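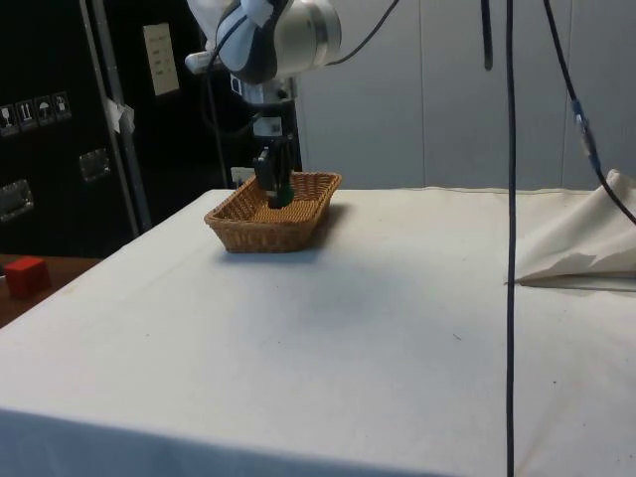

Remcombe学院机器人社“复核组”招募启事

复核组下学期招四名新成员，本科生、研究生都可以报，专业不限。活动地点在Bansal楼底层的实验间，入口在自行车棚那一侧，正门晚上要刷卡，别走那边。

先把丑话说在前面。如果你是看了网上那些机械臂叠衣服、煎鸡蛋、给主人递拖鞋的视频才点进来的，建议把这份启事读完再填表。我们干的活很小：让机械臂把一个绿色小球放进编织篮，再从篮子里拿出来，然后换个位置，从头再来。桌上铺白布，布会起皱，也会脏，我们不会为了拍得好看特意换一块新的。

我们为什么做这个

去年社里报名参加Menell杯学生操作赛，备赛时用了一套叫Stakstead的控制程序，是往届队员写的，交接文档里只有一句“成功率很高”。高到多少，在什么光线下，球放在桌子哪一块，失败了算不算重试，一概没写。我们照着跑，头一个下午确实很顺，大家都挺高兴，还有人提议直接录参赛视频。后来把篮子挪了一点，结果就难看了。

从那以后，社里有几个人对“能行”这两个字过敏。复核组就是这么凑起来的，任务是把社里自己说过的话重新测一遍，包括写在招新海报上的那些。

我们也怀疑自己。一套程序连着成功几次，可能是程序好，可能是摆球的人手势太固定，每次都放在差不多的地方。摆球的人通常意识不到。所以现在的做法是位置由抽签决定，摆球的人和记分的人分开，记分的人不参与调程序。这套做法有没有用，我们也没有十足把握，欢迎进来以后继续挑毛病。

具体做什么

每个小项目为期六周，两人一组。前两周学操作和安全规程，之后开始正式跑。一次完整的测试从抽签开始，摆好篮子和球，确认夹爪位置，启动，记录，复位。听起来像流水线，事实上也差不多。

有几样东西是新人容易低估的。

夹爪下到篮子里的时候，手指要避开篮沿。从桌面上抓球，旁边什么都没有，张多大都无所谓；篮子里面就没有这个余地，靠边的球尤其麻烦。程序里有一个张开角度的参数，历届队员各改各的，没有谁能说清现在这个值是怎么来的。新一届的头一件正经工作就是把它查清楚，查不清楚就重新测。

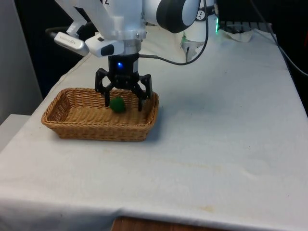 再就是“成功”怎么算。球被夹住又滑掉，落下来碰巧进了篮子，算不算？夹爪碰歪了篮子但球放进去了，算不算？社里为这个吵过很多次。目前的规定是：规则必须在测试开始前写好，测试中途谁也不能改，哪怕大家都觉得规则蠢。蠢规则留到下一轮再换，这一轮的数据照蠢规则算。

视频也归我们管。每次测试从头录到尾，失败的片段不删，录像和记录表放在同一个文件夹里。社团宣传那边来要素材，可以给，条件是标明原速还是快进，并且附上同一轮的失败次数。宣传那边对此有意见，我们知道。

线缆这件事单独讲一句。机械臂周围有垂下来的线，复位之前先看线，再动手。规程里写得很细，照做就行，觉得哪一条多余可以提出来讨论，但讨论之前先照做。

关于“智能”

面试时经常有人问，这算不算人工智能。我们一般回答：看你问这个是想干什么。如果是为了写进简历，那你写什么我们管不着，但别写“主导研发家用服务机器人”，因为没有家，也谈不上服务。如果是真想知道，那可以来看看程序在换了篮子位置之后的表现，自己判断。

我们手里有几种方法在比，有照着示范学的，也有老老实实写规则的。前者在演示里通常更讨喜，后者出了错比较容易找到是哪一行。目前组内没有一致看法，也不打算为了对外口径统一硬凑一个。有人入组时坚信学习方法会全面胜出，过了一个学期变得比较沉默；反过来的也有。

你能得到什么

没有报酬，没有学分。出勤够了社里可以开一张参与证明，证明上会写你做了什么，写得很具体，比如“负责抓取测试记录”，不会写“优秀”之类的词。

下一届Menell杯社里多半还会报名，复核组成员可以优先进参赛队，也可以不进。上届参赛队的名次我们不打算放在这里，想知道可以当面问。我们对比赛本身也有保留：赛题把球的颜色、篮子的样式都提前公布，队伍自然会往那上面调，最后测出来的有多少是本事，有多少是提前背题，很难讲。但比赛至少有期限，有期限的时候大家会把事情做完，这一点得承认。

如果你喜欢的是把一件小事弄明白，哪怕弄明白的结果是“以前说错了”，那这里可能适合你。组里最近的一份报告共17页，结论是Stakstead程序在篮子不动时表现可以，篮子一动就不好说。写报告的人为“不好说”三个字道了歉，我们觉得不用道歉。

对申请人的要求

会一点Python最好，不会也可以学，记录和摆位的工作用不上编程。能按时到。记录表上的空格不许事后凭印象补，忘了就写忘了，这一条没有商量余地，以前有同学因为补格子被请出组，补的那几格后来查出来还真是对的，照样请出去。

能接受重复劳动。能接受别人当面说你的结论站不住，也愿意当面说别人的。平时在小组作业里习惯做好人的同学请慎重。

不需要你有竞赛经历。有的话请在表里写清楚自己具体负责哪一部分，我们会问得很细，写“参与整体设计”的一律会被追问到底。

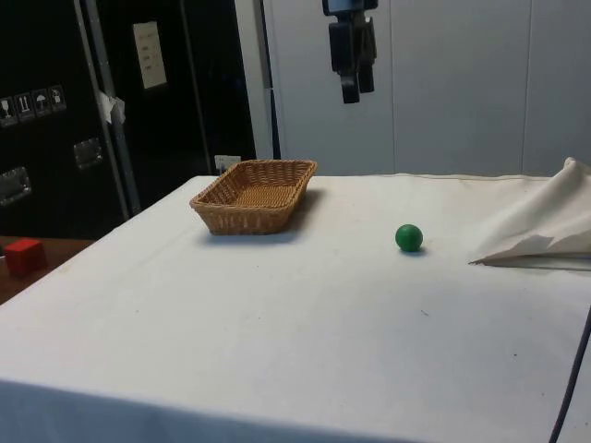
报名方式

在Bansal楼实验间门口的信箱里取纸质表，或者从社团网页下载，填好后投回信箱。三月底截止，截止以后的表留到下一轮，不退。

表上只有一道正经题目：找一段你看过的机器人演示，写出如果要相信它，你还需要知道哪些事情。半页纸以内。请不要写成观后感，也不要代替演示方回答。去年收上来的答案里，大多数在夸或者在骂，真正提问题的不多。

试跑

看过表之后，我们会通知一部分申请人来试跑，大约两小时。现场有老成员带着，你会轮流摆球、看录像、记分，顺序临时定。中间我们会拿一段有争议的录像让你判分，判哪边都可以，要说得出依据，而且后面遇到类似情况得判得一样。

试跑当天机械臂如果闹脾气，就改成看旧录像记分，不另外补机会。这对申请人不太公平，我们想过别的办法，实验间的时段排得太满，暂时没有更好的。

几个常被问到的事

能不能只在线参加？不能。看录像和站在桌子旁边看，对同一次抓取的判断经常不一样，这件事本身我们还想查一查。

能不能带自己的算法来测？可以，先过完前两周。测完的结果不管好坏都放进组内文件夹，你同意这一点再带来。以前有人测完想把不好的那一轮撤回去，没有撤成。

中途退出怎么办？提前打声招呼，把记录表交接清楚就行，不用解释原因。

会不会很无聊？会。

其他问题写在纸上投进同一个信箱，回复贴在实验间门上，匿名的也回。

Remcombe学院机器人社 复核组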